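Search help articles
Search

Knits and Sweaters: Frequently Asked Questions

How should I fold my Cledum sweater?
Lay it face down on a bed or a table and smooth it from the middle out. Fold each side in toward the center, lay the sleeves straight down, then bring the hem up to the collar. Pull gently on the fabric near the cuffs, not on the ribbing.

Can I hang it?
We don't recommend it. Knits get longer on a hanger, and the shoulders can develop points. If you have to hang one for a day, fold it over the bar of a padded hanger.

The cuffs have gone loose. Can I fix them?
Usually. Dip the ribbed part in warm water, squeeze it in a towel, push the ribs together with your fingers and let it dry flat. Cuffs that have been pushed up to the elbow for a whole winter may need a second try.
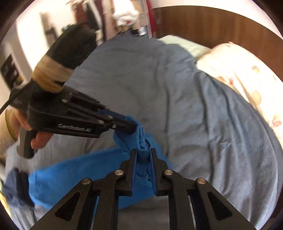 Blue knit with a gathered, ribbed section.

What size drawer do I need?
A folded adult sweater fits in the standard Ploneo drawer. The drawer holds up to 8 medium-weight knits. Heavy cable knits take more room, so plan on fewer.

My sweater came out of the drawer with creases. Do I need to iron it?
No. Spread it on the bed overnight and most creases will drop out. For a stubborn one, hold a steamer a few inches away and keep it moving — don't press down on the ribs.

How do I wash it?
Turn it inside out and use the cool, gentle cycle with a mild detergent. Wash bright blues and reds separately the first time. Dry flat, away from a radiator.

Should I use vacuum bags for summer storage?
Cotton knits do fine in them. Wool is better in a breathable bag such as the Ejigu, which closes with a zipper and has a pocket for cedar.

Do you repair older items?
Yes, if the item was bought from Stastano. Send it clean and folded, with the order number if you still have it. Repairs to cuffs and hems start at $70. Return shipping is included.

When is the repair desk open?
Wednesday, 10 a.m. to 4 p.m. Messages left at other times are answered the following week.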